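Colchas y edredones: apuntes rápidos antes del frío

Toca sacar la ropa de cama gorda. Voy con prisa, así que va todo seguido.

Antes de lavar, mirar la etiqueta. Si no hay etiqueta, agua fría y programa delicado. Las colchas blancas con estampado de color, siempre solas, nada de toallas. Prueba del trapo: paño blanco húmedo, frotar una esquina, y si mancha, ni se te ocurra el agua caliente.

Detergente líquido, poco. La mitad de lo que pone el tapón. El polvo se queda en las costuras y luego pica. Suavizante no, apelmaza el relleno.
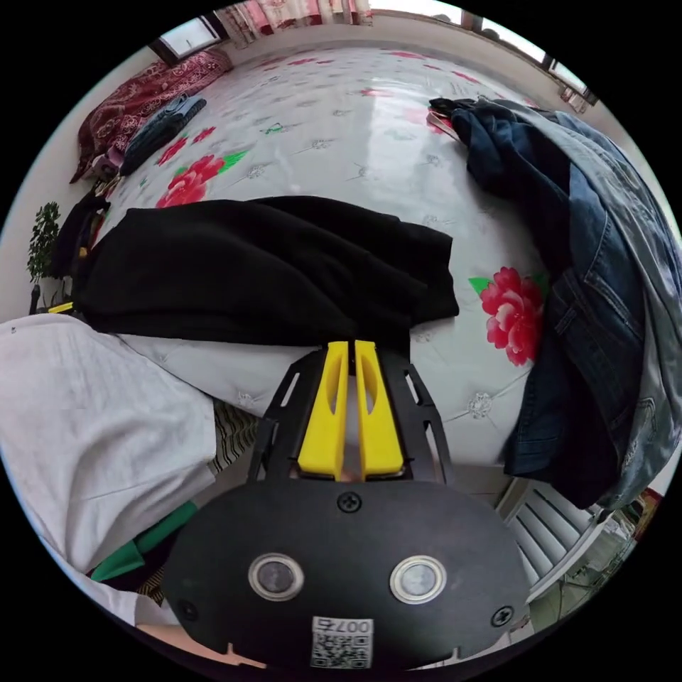 Para secar, tendida en dos cuerdas, no en una, que si no se marca la raya. Al sol directo los rojos se comen en una temporada, mejor del reves y a la sombra. Sacudir cada hora si te acuerdas. Yo casi 5 horas la tuve en febrero y seguía húmeda por dentro.

Secadora: 3 pelotas de tenis limpias, temperatura baja, parar a medias y darle la vuelta.

Manchas:
Café: agua fría y jabón de manos, ya.
Maquillaje: lavavajillas, dejar un rato, aclarar.
Sangre: agua fría, nunca caliente. Nunca.

Guardar en funda de algodón, no en plástico. Las bolsas de vacio solo para sintético, la pluma no se recupera bien. Y bien seca, que luego huele a armario hasta primavera.

Otro día pongo lo de las almohadas.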